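Gemeinschaftsverpflegung: Planung und Betrieb
Skript zu Einheit 4: Kapazitätsberechnung von Speisesälen

19. Mai 2021
Von Anum Siddiqui

4.1 Ausgangsgrößen

Die Bemessung eines Speisesaals geht von der Zahl der Essensteilnehmer aus. Die Zahl der eingeschriebenen Personen ist dafür zu grob, da ein Teil mittags nicht am Standort ist oder sich selbst versorgt. Verwendet wird die Teilnahmequote q, bezogen auf einen durchschnittlichen Vorlesungstag.

Beispiel Campus Pustville: 2811 Berechtigte, davon 1494 Mittagessen je Vorlesungstag. Daraus folgt q = 0,53.

4.2 Sitzplatzwechsel

Der Platzwechsel w gibt an, wie oft ein Sitzplatz innerhalb der Ausgabezeit neu belegt wird. Er ergibt sich aus Ausgabezeit geteilt durch mittlere Verweildauer. Zur Verweildauer zählt auch die Zeit, in der ein Platz geräumt, aber noch nicht abgewischt ist.

Pustville: Ausgabezeit 150 min, Verweildauer 30 min, w = 5. Theoretischer Bedarf: 1494 / 5 = 299 Plätze (aufgerundet).

Der theoretische Wert setzt eine gleichmäßige Ankunft voraus. Bei festem Stundenraster ist dies nicht gegeben. Für Hochschulen wird in dieser Veranstaltung mit einem Spitzenfaktor von 1,3 gerechnet, im Beispiel also 389 Plätze.

4.3 Flächenansatz

Je Sitzplatz werden 1,4 m² angesetzt, Verkehrswege im Saal eingeschlossen, Ausgabe und Geschirrrückgabe nicht. Für 389 Plätze ergeben sich 545 m². Lange Tischreihen senken den Flächenbedarf, verschlechtern aber die Belegung: Einzelne Restplätze zwischen Gruppen bleiben häufig frei.

4.4 Vergleichsfall Grajales

Der Standort Grajales gibt in der Vorlesungszeit fast 2177 Essen täglich aus. Nach der Erweiterung um 77 Plätze verkürzte sich die Wartezeit an der Kasse nicht. Marulanda führt dies auf die unveränderte Zahl der Ausgabelinien zurück. Saal und Ausgabe sind daher stets gemeinsam zu bemessen.

4.5 Aufgabe zur Nachbereitung

Berechnen Sie Platzbedarf und Saalfläche für Grajales bei 180 min Ausgabezeit und 36 min Verweildauer. Spitzenfaktor wie oben. Abgabe im Juni bei Jhosep Marulanda, Rechenweg angeben.
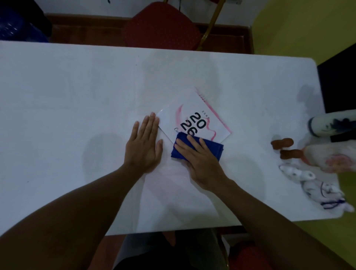
Tischkalender mit weißem Deckblatt und blaues Tuch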